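# hurngate-homilies

Hi! This is my little pile of transcribed Sunday homilies from Hurngate parish, typed up from cassette tapes that Marlene Arsenault kept in a shoebox for years. She asked if I could make them searchable before our pastor's jubilee in July, and I got carried away (as usual).

You get 40 homilies, one text file each, plus an `index.csv` with the Sunday, the readings, and who preached. The oldest ones are from 2000. Names of parishioners are swapped for initials, except where a family told me to leave them in. Six tapes had bad hiss, so look for `[unclear]` in those!

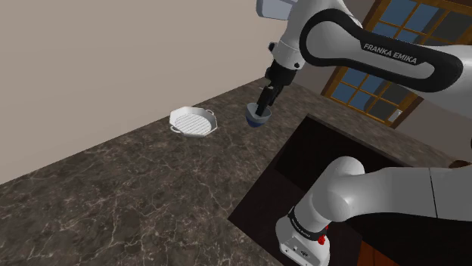 Scripture quotes were the fussy part. Our priests quote from memory, so I typed what they said and put the proper citation in the `readings` column. Please don't "fix" them! I also kept names exactly as spoken or printed, capitals and all, so if a homily handout had something shouting like the FRANKA EMIKA on that white arm, it would go in the file in capitals too. Latin is left alone, and hymn titles get quotation marks.

## Files

- `homilies/` – the transcripts
- `index.csv` – one row per homily
- `skuria.py` – my search script, 2 options, very basic

## Still to do

- Match the Advent tapes to the right year
- Ask Marlene about the one labeled "Trametti, funeral?" (not included until the family says yes)

Free to use for study or prayer groups. Please ask before printing a whole homily.

Audrey-Anne McIntyre, 5 Sep 2024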